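Warnex hand gripper kit, four months on
Posted Dec 10, 2018

We bought ours in August, after a lot of dithering over the budget (my half of the workshop wanted the Druketti, which is lovely but came in at £3812 before you'd even added fingers!). The Warnex was £233 a set, so we ordered 4 and still had money left for spares.

And do budget for spares! A pair of replacement fingers is £26 from Brirkitz, delivery included, and I'd put two pairs on the first order. The trigger is comfy, the squeeze is nice and even, and my hands don't ache after a morning on the laundry pile.
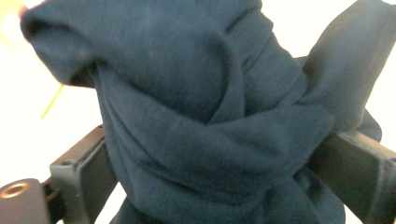

Thick, fleecy stuff is what I'd try before you spend anything, as thin cotton is easy for nearly every gripper going. Rezende will lend you a demo set for a fortnight if you ask nicely. My one real moan is the carry case, which is sold separately and has a rubbish zip.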